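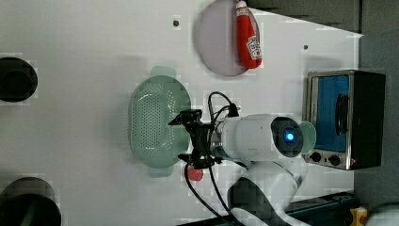 Flaston, January

Paperwhites again, friends! I start mine in a bowl of pebbles every winter (no soil, just water up to the bottom of the bulb) and I still get silly with excitement when the green tips show.

Milagros Pacheco gave me 11 bulbs from her stall in Gulell, bless her, and I've tucked them in shoulder to shoulder, which they don't mind a bit.

Keep yours cool and bright until the roots take hold, then bring them in where you can smell them. Mine are going by the kitchen window!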